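Home Products Care Guides Downloads Contact

Parach Table Series: Set-up and Care Guide
Section 4. Routine Cleaning of the Tabletop

Reading time: 3 minutes

This section applies to light-finish wooden tops. For metal parts, see Section 5. New tops must be left uncovered for 4 days after assembly before the first cleaning.

4.1 Materials

Microfiber cloth, looped texture, lint free. The Murnstead cloth (part 238) is supplied with the table.
Clean water, lukewarm.
Mild dish soap, for marks only.

CAUTION: Do not use scouring pads, bleach, or any cleaner containing ammonia or wax.

4.2 Clearing the top

1. Remove papers, cups, and loose items.
2. Move potted plants and flower arrangements to the far end of the table. Lift the pot. Do not slide it.
3. Check the underside of each pot for grit. An unglazed foot ring will scratch the finish.

NOTE: Artificial arrangements collect dust on the leaves. Shake them out away from the table before wiping.

4.3 Wiping

4. Wipe the whole surface with a dry cloth, following the grain.
5. Dampen a second cloth and wring it out until no water drips.
6. Start at one end and wipe in straight, overlapping passes. Keep the cloth bunched so that a clean fold can be turned out when the first one picks up dirt.
7. Wipe the edges and corners last.
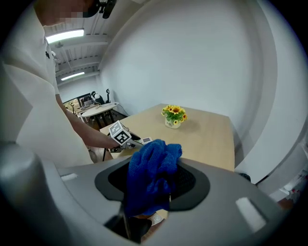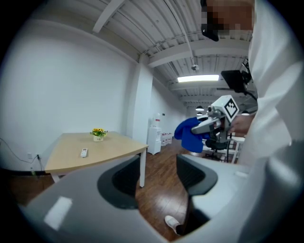 Fig. 4-1 and 4-2. Blue cloth and light wooden table.

8. Dry the surface at once with a clean cloth.
9. Return the pot to its place. Fit a felt pad under it if one is not already in use.

CAUTION: Standing water left along an edge can lift the finish. Damage of this type is not covered.

4.4 Marks and rings

For a fresh mark, add one drop of soap to 200 ml of water and repeat steps 5 to 8. For a white ring, leave the top dry overnight and inspect it again. If the ring remains, order touch-up kit 1191 (Nechyporuk finish, clear).

4.5 Care of the cloth

Wash separately in warm water. Do not use fabric softener. Hang to dry. Replace the cloth when the loops have flattened or the edge has started to fray.

Comments

stenfan: Does 4.4 apply to the Stenidero desk as well? Same color top as far as I can tell.

mapleleg: Used the touch-up kit on a ring from a plant pot. You need two thin coats. The sheet in the box says one.

oakandtea: Part 238 is out of stock. Is any microfiber OK or does it have to be the looped kind?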